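2026-10-23
Pea flour loaf, second go. Bench notes, tidy up later

Carrying on from the last batch where the crumb was claggy and smelt of pods. Dropped the pea flour to 10 per cent of total. Rest is the ordinary strong white from the big bin. Total flour 3,000 g, so 300 pea, 2,700 white. Weighed the pea flour twice, the small scale was drifting again. Needs new batteries, have written it on the board (again).

Water held back at the start then most of it went in. Dough drinks slowly with the pea in it, looks dry and stupid for ages then suddenly fine. Do not panic and pour. I did last time.

Salt and yeast as on the white loaf card. No sugar. No oil either, Ansel wanted oil, we can try it on the next one.

Mix: slow speed, rest, slow again. Felt tighter than plain white, tore a bit when I pulled it. Second rest sorted that. Colour at this stage proper green, like wet paint samples. Fades a lot in the oven.

Bulk on the shelf by the window, lid on. Folded twice. Meant to fold three times, phone call from Traltenum about the delivery, forgot. They are sending the finer grind in November, same bag size. Asked for a moisture figure, they will email it. Posteo address not the old one!! Told them so, spelt it out.

Shaping. Five tins, all the long ones. Scaled by eye for the last one, so it is a runt, ignore it for height. Seams down. The Ogilvie tin stuck last time so that got greased and then floured as well. Came out clean, wil do the same again.

Proof was shorter than I wanted. Oven was needed after by the biscuit lot so it was now or never. Poke test came back a bit quick, so slightly under.

Bake 47 min with steam for the first part. Took tins off for the last few minutes to get the sides firm. Crust went golden brown not dark, good. Top split on two of them along the side, that'll be the under-proofing. Left on the wire racks until properly cold before cutting, no cheating this time.

Smell when hot: strong peas. Smell when cold: hardly there. Same as before then, so hot smell is no guide. Write that on the card.

Taste (me): sweetish, fine with butter, a bit flat on its own. Slight dusty thing at the back of the tongue. Could be the coarse grind.
Taste (Ansel Ostrowski): likes it more than I do. Says toast it. Says more salt. Probably right on the salt.
Texture: much better than batch one. Springs back, doesn't gum up on the knife. Bit crumbly near the crust.

Rough list for next go:
- same 10 per cent, change nothing else except salt and the third fold
- then one with oil, so we can tell which did what
- full proof, book the oven for the whole afternoon, put name on the sheet
- weigh ALL the tins
- keep back half a loaf in a bag and one in a cloth, check both the next day and the one after
- ask about names. Tradness was on the whiteboard this morning, no idea if that is for this loaf or the rye. Don't like it for either

Storage from batch one, forgot to put this in: bagged loaf stayed soft but the crust went leathery. Cloth one was a rock on the second day, toasted alright. None of them went mouldy while we had them, threw out the ends.

Also the bread knife is blunt. Tomato knife did a cleaner slice than the proper one, embarassing. Sharpening stone is in the drawer under the mixer if anyone gets there before me.

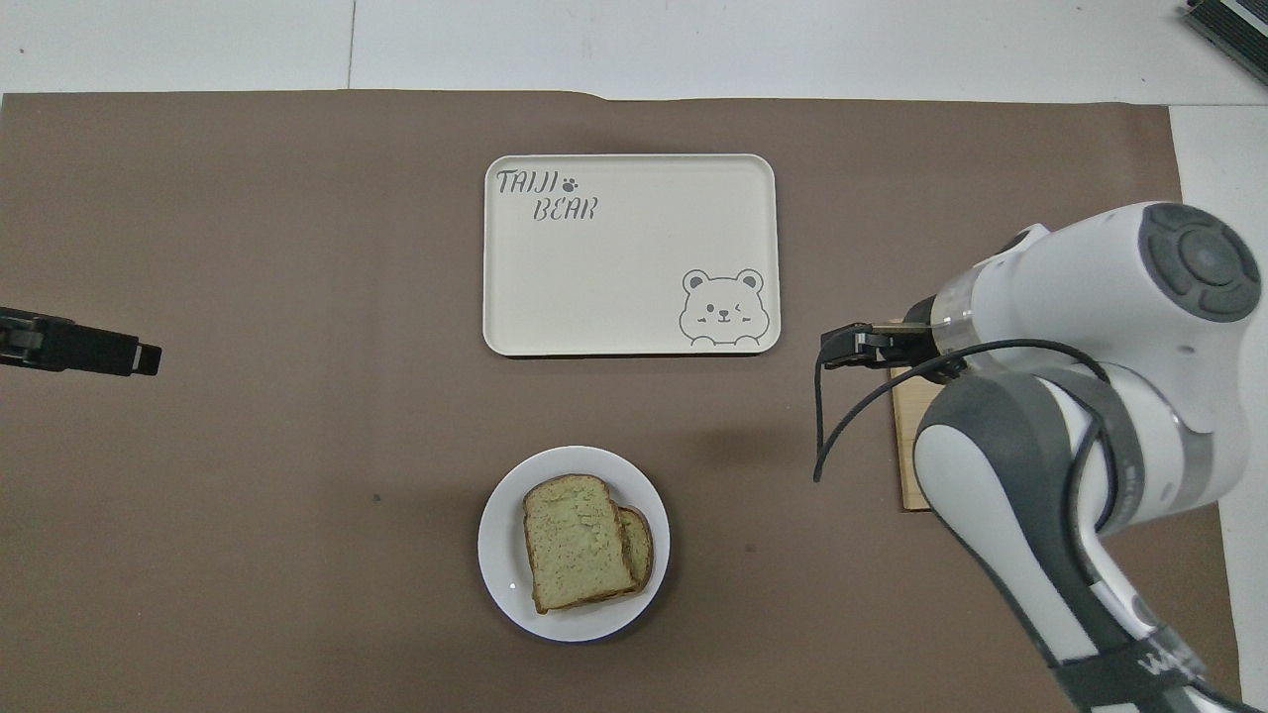 Crumb colour is the thing to settle before we do any more, as it decides whether this gets called a green loaf at all. In the dough you can't miss it, in the baked slice you have to be told. Brown paper down on the white table helps. On the round white plate the crumb still comes up pale, greenish if you're looking for it, with the golden-brown crust round it doing most of the work. The cream tray with the bear on it would be kinder, warmer colour behind the bread, will try slices on that next. If it still looks washed out then either more pea flour (don't want to, see batch one) or stop going on about green and sell it on the taste. Ansel says 12 per cent as a compromise. Maybe. Salt first, then fold, then argue about colour.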